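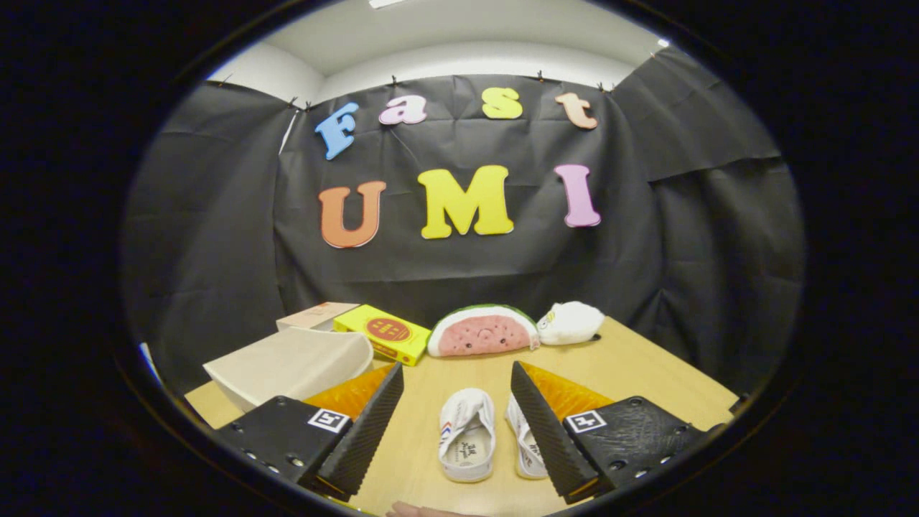 Open day, Monday

Arrived at the Wundeo building at 9:40. Registration was a sheet of paper on a stool. Parking is on the far side of the loading dock and the sign for it faces the wrong way for anyone coming off the highway. Badge 51, same color for guests and staff.

The first hour was Amimeck and their conveyor sorter. Good mechanical work, clean cable routing, a clear answer on belt speed. The diverter jammed once on a padded mailer and the operator cleared it with a ruler. I asked what the reject rate was on soft packages and got a figure for boxes.

The hand-held gripper table was what I came for. Black cloth on binder clips, foam letters spelling Fast UMI, a pair of white canvas sneakers on a light wooden tabletop, and a row of odds and ends along the back edge: a yellow box, a beige paper tray, a plush watermelon slice. The tool has two black fingers with ridged pads angled inward, an orange translucent pad behind each, and a square marker on top of each finger. With the fingers open there is plenty of room for the pair of shoes between them.

Notes from the talk that went with it. The operator closes the gripper by hand and the recording becomes the training material, so there is no arm in the loop at that stage. Finger opening is recovered from the markers. The presenter put a usable session at 700 demonstrations for one task, with the bad ones removed afterward. I asked who decides which are bad. One person, by watching them. I would want two people and a written rule, but that doubles the labor and I understand why they skip it.

Shoes are a reasonable test object. The canvas gives, the sole does not, and the opening is a different grasp from the heel. My own list at work is all rigid parts, and I have been putting off the fabric covers for most of a year. Worth trying the covers with a soft pad before spending anything on suction.

Took a turn with a practice unit at the side bench. Heavier at the front than I expected. My wrist noticed after 20 minutes, and I was not working at production pace. The closing force is hard to judge by feel and I squeezed too much on the first few tries. Slow approach, short pause, then close gave me the most repeatable result. Moving and closing together gave me the worst. If we do this at our site, shifts on the tool should be short and the handle should be padded.

Lunch was sandwiches, dry. Spoke with two people from Zomwood who run palletizing cells and are looking at the same problem from the other end. Their parts are heavy and all alike. They consider pad wear the main cost and replace theirs on a calendar. I replace mine when they look bad, and I have no records to say which is cheaper.

Virk had the last slot and ran over. Mostly slides on scheduling software. One useful item: they log the reason for every manual stop from a menu of 3 choices, after a longer menu went unused. Ours has eleven and the operators pick the top one.

Left at 4:15. Traffic bad until the bridge.

To do: measure the fabric covers, flat and folded. Ask purchasing for the hardness of the pads we already stock. Find out whether the old bench in bay two still has power. Cut the stop menu down.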